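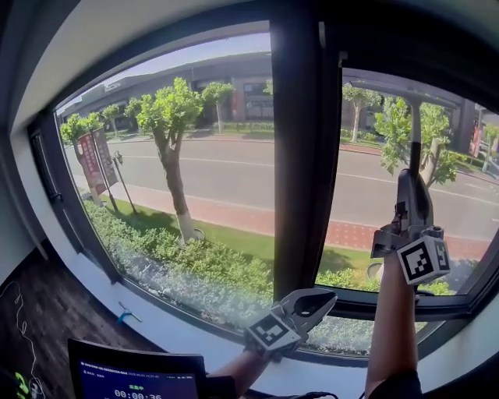

## Hand-held gripper work: new rules for doors and windows

The revised practice sheet for hand-held gripper recording takes effect in November. It covers all crews collecting demonstrations for the Treloar program, both at the Bonby site and on visits to outside buildings. The old sheet was written for tabletop tasks and said very little about anything fixed to a wall. Crews have been filling the gaps with their own habits, and the recordings show it.

Kiri Kingi went through 213 window and door recordings from the spring and summer before drafting the changes. Most of the rejected ones failed for ordinary reasons: a marker cube covered by a sleeve, a cable caught on a sill, or a session started before both grippers were in view. Windows did worse than doors. Bright daylight behind the glass makes the white faces of a cube harder to read, and a high handle pulls the arm up to where the head camera may lose it.

### Before recording

Check both cubes in the light you will be working in. A check done at the desk doesn't count for a window with sun on the street outside. If either cube drops out of tracking during the check, change where you stand or wait for the light to change. Don't tape over or shade the markers.

Clear the sill along the full path of the hands. Small items that belong to the building go back where they were after the session, so note their places first.

Run the gripper cable behind the forearm and leave enough slack for the highest point of the reach. Cables on the floor should be outside the area where the operator steps. This was in the old sheet too, but as a suggestion. It is now required.

The session timer must be somewhere the operator can read it without turning away from the task.

### During recording

Keep both grippers in view for the whole task, including the one that isn't doing anything. The idle gripper may be held near the sill, jaws open, but it shouldn't rest on the frame or lean on the glass.

Approach a window handle from below or from the side, whichever leaves the cube facing the camera. Close the jaws fully before turning. If they slip, let go, back off and start the grip again. A slip with a clean retry is a usable recording, and crews should stop deleting them. Kofi Amegashie, who reviews the Provach uploads, asked for this line in particular.

An open window above ground level needs a second person in the room, and the operator's feet stay on the floor. No stools, no leaning out. If the handle can't be reached that way, the window is off the list.

Stop if anyone walks close to the outside of the window. Wait until they have gone and start a new recording instead of continuing the old one.

### Afterward

Close and latch the window by hand, without the grippers, and check it. Log the window type, which way it opens, the handle position and the weather. "Sunny" or "overcast" is fine for the last one.

Recordings that show a street need a privacy check before they go into the shared set. Faces and license plates are to be blurred in Ivis within two working days. Signs and storefronts can stay unless the building owner has asked otherwise. The owner's consent form now has a box for this, and the old form shouldn't be used after the end of the month.

### What hasn't changed

Operators still take a break after 30 minutes of recording. Reaching above the shoulder counts double toward that limit, as before. Grippers are still inspected at the start of each shift, and one with a loose cube mount goes out of use until it has been recalibrated.

The section on sliding doors isn't finished. Crews should keep using the old wording for those, and send any notes on heavy or sticking doors to Kiri by Friday. Printed copies of the new sheet are in the equipment cabinet at Bonby, and the consent form is in the same folder as the old one, under the new title.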